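Bramia House Residents' Association
Minutes of the Kitchen and Common Rooms Meeting held on 24 November 2019

Present: the chair, the secretary and representatives of all 4 floors.
Apologies: received from the managing agents, Pongsiri.

1. Minutes of the previous meeting
The minutes were agreed and signed. There was one correction: under item 5, "lower cupboard" should read "lower drawer".

2. Matters arising
2.1 The replacement seal for the second refrigerator has been fitted by Giken. The invoice for £267 was approved for payment.
2.2 The missing key to the dry store has not been found. The secretary will ask Pongsiri for the price of two copies.

3. Accounts
The balance of the kitchen fund stood at £1373. It was agreed that up to £20 may be spent on small items in any month without reference to the meeting. Receipts are to be placed in the folder in the office.

4. Shared crockery
The second floor reported that bowls were again being kept in private rooms. Residents are asked to return them before the December stocktake. A proposal to label the bowls by floor was discussed and not carried.

5. Cutting boards and the sink
5.1 The meeting considered two complaints of onion smell on the boards. It was noted that boards had been put back in the rack after a wipe with a dry cloth.
5.2 It was resolved that every board be washed on both sides under the tap directly after use, with attention to the groove and the handle slot, and stood on its edge to drain.
5.3 The green side of the sponge is to be used on boards only. Pans have their own brush, which hangs inside the cupboard door.
5.4 The third floor asked whether the boards might go in the dishwasher. The secretary will consult the supplier, Vetico, and report back. Until then they are to be washed by hand. 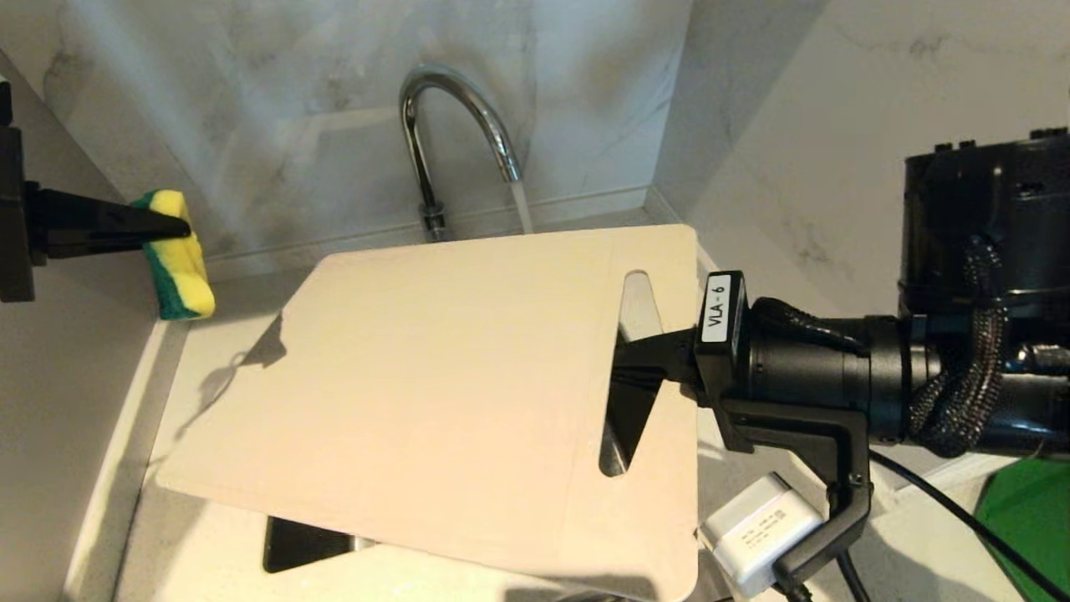

Item 5: cutting board and sponge at the sink, with the tap running.

6. Tea towels
The rota was found to be working on all floors except the first, which will draw up a new list.

7. Any other business
A request for a second bin for food waste was deferred.

8. Next meeting
To be held in December, after the stocktake. Items for the agenda should reach the secretary in writing one week beforehand.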